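Chapter 6
Casting a Television Series

A script can be finished, the money can be in place, and a series still has no faces. Casting is the work of finding them. This chapter follows that work from the first breakdown of the roles to the signed contract, and it looks at what changes when a show comes back for a second season and has to add new people to a group that viewers already know.

We will use one series throughout. Ernden is a family drama set in a fishing town, made by the production company Gurnar. Its first season had a small regular cast. For season 2 the writers added a lodger, a school principal and a rival boat owner. Gurnar sent the breakdowns to agents in October and received 3000 submissions for the three parts. The casting office at Tejada cut these to 400 self-taped auditions and then called 200 actors to read in person.
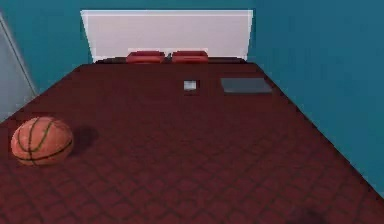
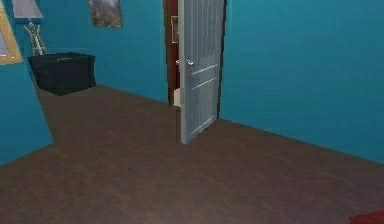

According to the casting office at Tejada, the hardest part of the second season was judging how a newcomer would sound next to actors who had already spent a year together, and a good tape told them very little about that. They asked for chemistry reads — sessions in which a candidate plays a scene with a regular cast member — much earlier than they had for season one.

The network, Urkano, saw the tapes only after those reads. It had approval over all three parts and used it once, for the boat owner. We return to that decision in Section 6.4, on network approval.

Before reading on, review these terms from Chapter 5: series regular, recurring role, guest role, option.

6.1 The Breakdown

A breakdown is a short written notice of a part. It gives the character's age range, the number of episodes, the shooting dates and a few lines on temperament.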